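The Return of the Parish Bus

When the last commercial service between Clornholm and the market town of Cabrera was withdrawn, the notice period was nine weeks. The route had carried schoolchildren, hospital visitors and shop workers for most of a century, and its removal left 603 households without public transport of any kind.

What has taken its place is modest. The Clornholm Community Bus runs 18 journeys a week with a single vehicle of 16 seats. It is owned by a local society in which any resident may hold a share, and at present 252 do. Fares are set once a year at the members' meeting, which is held in September, and the timetable is agreed at the same time.

The service is one of a growing number in rural districts where the distance between villages makes an ordinary commercial route difficult to sustain. Such schemes differ widely in character. Some are little more than a shared car with a rota of drivers. Others, like that at Clornholm, hold a permit, publish a timetable and accept concessionary passes on the same terms as any larger operator.

Dorian Moulin, who has chaired the society from its foundation, is cautious about describing it as a success. "We carry people to the dentist and to the shops," he says. "On a wet Thursday we may carry four of them. A service should be judged by whether it comes when it is expected, and for the most part ours does." 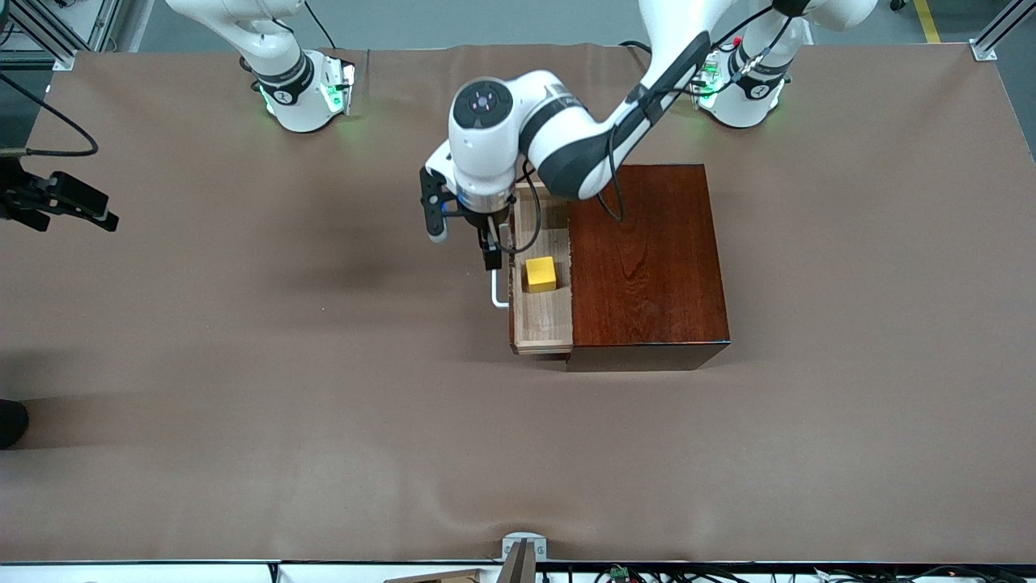 Reliability has been the society's chief expense. The first vehicle, bought second-hand, spent much of its first winter under repair, and passengers were moved by taxi at the society's cost. Its replacement is leased, with maintenance included in the monthly charge. The arrangement is dearer on paper, but the members voted for it by a large majority, and cancelled journeys have since become rare.

The question of drivers has been harder to settle. Those who hold the necessary licence are often approaching the age at which medical renewals become more frequent, and training a new driver takes several months. The society now employs two part-time drivers and keeps a short list of relief staff, shared with the neighbouring scheme at Lustuleck.

Co-operation with Lustuleck has gone further than was first intended. The two timetables meet at Clandeo crossroads, where a shelter was put up last year, and a passenger may change there on a single ticket. Mr Moulin regards the shelter as the most popular decision the society has taken. It has a bench, a light and a printed timetable in large type, all of which were requested by passengers.

Funding remains uncertain beyond the current grant period. Fares meet a little under half of the running costs, and the remainder comes from the district and from the society's own reserves. An application for a further three years' support is in preparation, and members have been asked to keep a record of their journeys and the purpose of each. The forms may be handed to the driver or left in the box at the village shop.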